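Slow Hands, Good Examples

I've come to believe, after a long December of thinking it over, that we are too greedy about examples. The Veres project gathered 3,279 of them, and I'd happily trade most for 300 done with patience - same task, steady hand.

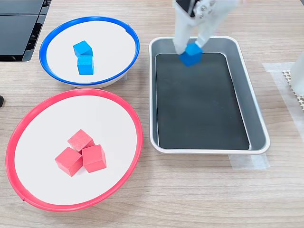
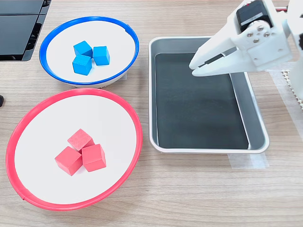
Blue cubes in one bowl, red in the other. It's humble work, and I love it dearly.

Pisine wrote back that patience is lovely, but a learner fed only tidy runs has no idea what to do after a fumble, so please keep the clumsy ones too. Fair enough. I'd keep 5.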